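Kestik, the subtitling house from Skutby, pays by the minute and not by the word, and for many of us this was strange at first. I took one job in August: 20 minutes of a cooking program, two speakers, very fast. The file had 1501 words in the source, but the reading speed forced me to cut a lot of them. Clients do not always understand that cutting is also labour — often the slowest part. My advice is to ask for the video before you agree on the rate.

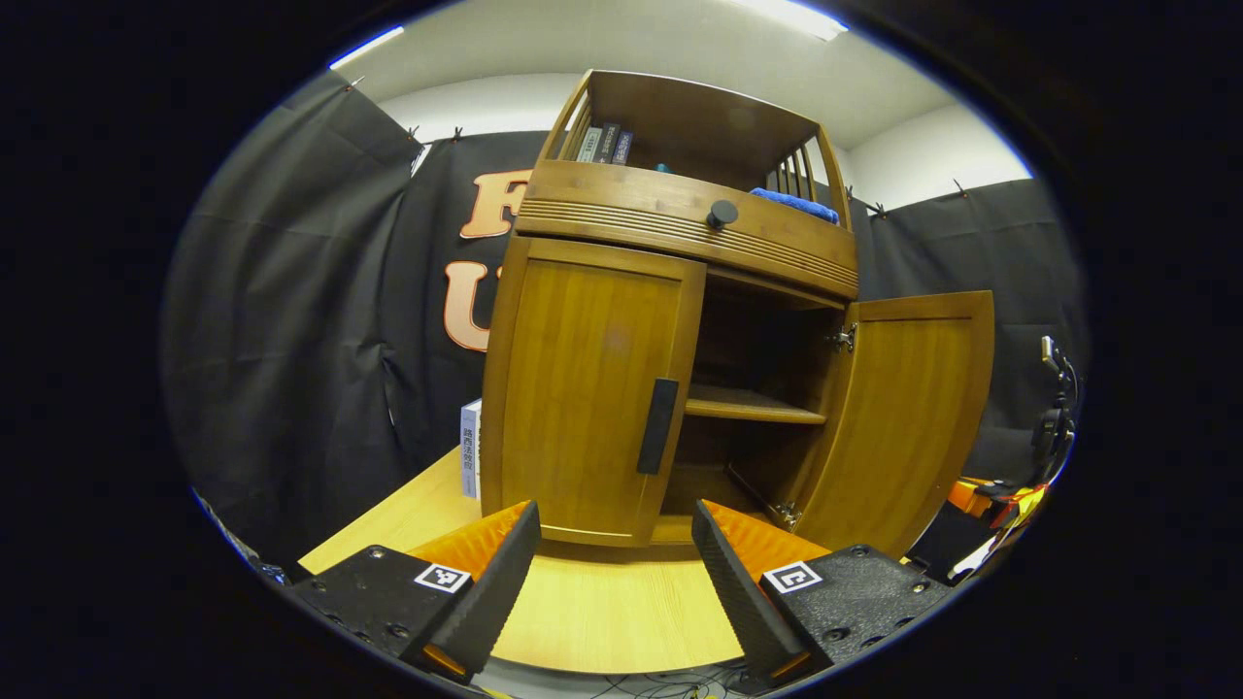

Zinchenko replied that a rate by the minute is fair only when the client also pays for the second viewing.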